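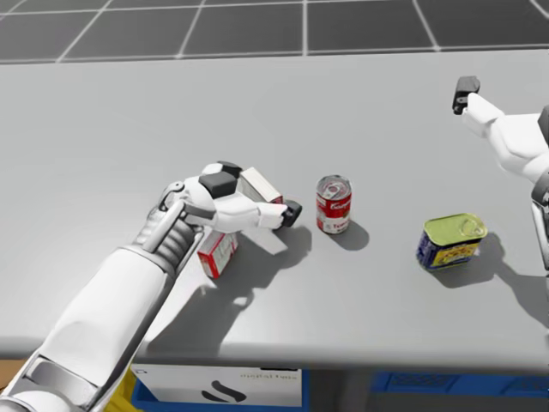 Products > Reviews > Simulation

Search this site Enter keywords

Last updated: October

The cheapest robot I have ever wrecked cost me nothing, as it lived inside Proltilel, the simulation package Grundex sells to people who can't yet be trusted with hardware. I qualify. A seat is $400 a year, and for that you get a two-armed humanoid, a grey table and a modest pantry.

The pantry is the selling point. Grundex calls it the Dadora set: 27 household items modelled for picking up, from cartons to cans. You choose a few, put them on the table and drive the arms yourself or leave them to a script. I chose groceries. My own kitchen has never been so well lit.
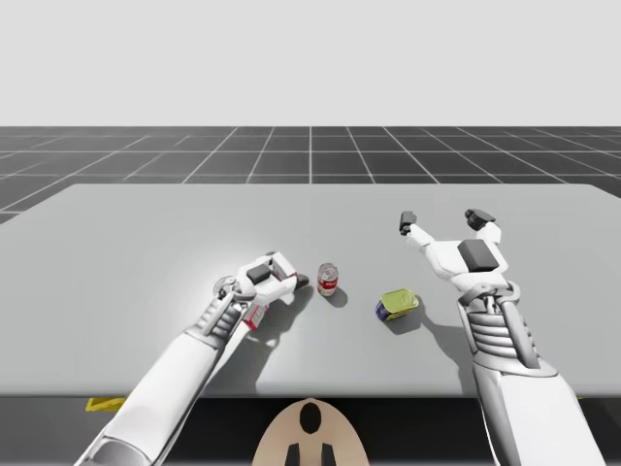

Two arms sound like a luxury until you try to keep one busy. My left hand got all the work in the first hour, while the right loitered over the luncheon meat like a guest waiting for someone else to start. The tutorial on coordinating them runs to 10 pages and assumes you've read the other tutorial.

The batch mode is better. Queue up 1,000 attempts at a grasp, go and put the kettle on, and come back to a tidy log of your failures, colour-coded. The rival Atallah kit has nicer menus but charges extra for the second arm, an odd thing to itemize on a humanoid.

Shadows are good. Contact is decent with boxes and fussier with anything round - I'd want another release before I believed it about soup. The manual is still a PDF.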